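FOR IMMEDIATE RELEASE
Dec 15, 2025

Ruvix opens orders for the Besnard oval, a small standing frame for wedding portraits

CLURUTARI - Ruvix, the frame and gift shop on Skirkel Road, is now taking orders for the Besnard oval, a tabletop picture frame made with one kind of picture in mind. The wedding portrait. Single person, full length, long dress, the kind that spends years in a drawer inside its cardboard folder.

Orders are open at the counter today and by phone and mail. Price is $46, framed and ready to stand. First run is 2000 frames. A second run depends on how the first one goes and hasn't been scheduled.

The Besnard is an upright oval with a silver border and a ring of small sparkling stones set around it. It rests on small feet, so no nail and no hook. Made for a side table, a dresser, a shelf, the end of a buffet during the reception if you're ordering ahead.

Ruvix has sold square and rectangular frames for years, and customers with wedding pictures kept asking for something softer. A standing figure leaves a lot of backdrop on both sides. In a rectangle that backdrop can look like a lot of nothing. In an oval most of it goes away and the dress does the work. Pale backdrops do especially well, blue-gray ones in particular, next to the silver.
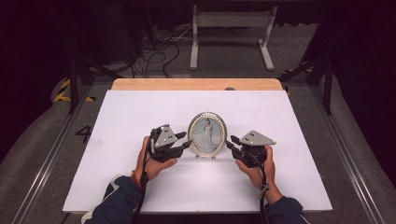

Can I send in an old print, or does it have to be a new photo?

Old prints are fine, and the shop trims a copy to fit so your original comes back whole. Send it flat between two pieces of card and write your name on the card, please, never on the back of the photo.

That applies to studio prints and to plain drugstore prints. Digital files too, on a memory stick or by email, largest version you have. Pictures taken off a phone screen with another phone are hard to work with and may be returned. Black and white is welcome.

How the order works. Bring or send the picture. The shop makes a copy, sizes it so the figure sits in the middle of the oval, and fits it in the frame. You get a look at the sizing before its closed up, either in person or by email. If the hem or the veil is going to be trimmed off by the curve we will tell you, and you can choose a smaller figure with more background or a closer one that starts at the waist. Full length is what most people want and it is what we start from unless you say otherwise.

Turnaround is 5 business days from the day you approve the sizing. Orders approved late in December will run into the new year, the shop is closed for the holiday and again for stock count. No rush service on this item. Sorry in advance to anyone with an anniversary that week.

Every frame gets stood up on a flat white board before it goes in the box. Stones on, feet level, picture straight. White is the hardest test there is for a silver border, every smudge shows up, and the shadow under the frame is a quick way to tell if it leans.
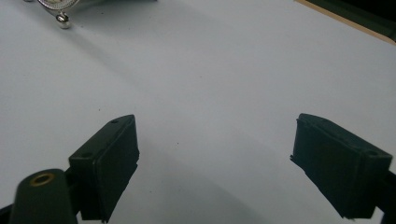

A frame that leans goes back to the bench and the feet are done over. One with a loose stone gets the same treatment. The feet are the part people don't ask about and they matter most on a frame this shape, an oval has no bottom edge to sit on. If yours rocks on your own table, try it somewhere else in the house first, then call.

Care is simple. Dry soft cloth, wipe the border, go lightly over the stones. Don't spray glass cleaner straight on the frame. Spray the cloth if you need to. Keep it out of direct sun if you can, that's for the sake of the print more than anything. To move it, use two hands, one on each side of the oval, and lift. Don't pick it up by the top.

Packing. Frames going out by mail travel upright in a fitted carton with padding at the sides and nothing pressing on the face. Your original print comes in the same carton, in a seperate flat sleeve behind the padding. Please check for the sleeve before you throw out the box. Gift wrap is extra, white paper or silver paper, and there's a card you can have filled in at the counter.

The Besnard replaces the heart-shaped frame in the Ruvix wedding range. The heart is discontinued, remaining ones are on the clearance shelf while they last. The rectangular wedding frames stay as they are, same prices. Customers holding an unused voucher for the heart can put it toward the oval at full value.

It comes in silver only for now. Gold has been asked for and is being looked at. A pair, two ovals hinged to stand side by side, has been asked for too and is not planned. For couples who want one picture each, two single frames stand well next to each other if you leave a hand's width between them. The shop will size both figures to match on request, no charge, just bring the two pictures in together. Matching afterward is a lot harder.

The frame is not limited to weddings of course. Graduation gowns, first communion, a dancer in costume. Anything tall and centered. Group pictures don't suit it, heads at the ends get lost in the curve. Pets, it depends on the pet.

Display frames are out on the front table at the shop from today, go ahead and handle them. Shops that would like to carry the Besnard can ask for the trade sheet at the address below. Trade orders ship empty, with a plain insert, and retail orders get filled first through the end of December.

About Ruvix
Ruvix sells picture frames, albums and small gifts in Clurutari, and does copying and fitting on the premises.

Ordering and press contact
Ruvix, 1841 Skirkel Road, Clurutari
Attention: Besnard orders. For press, mark the envelope Press, or ask at the counter.
Sample frames can be loaned for photographs and need to come back in there own carton.

###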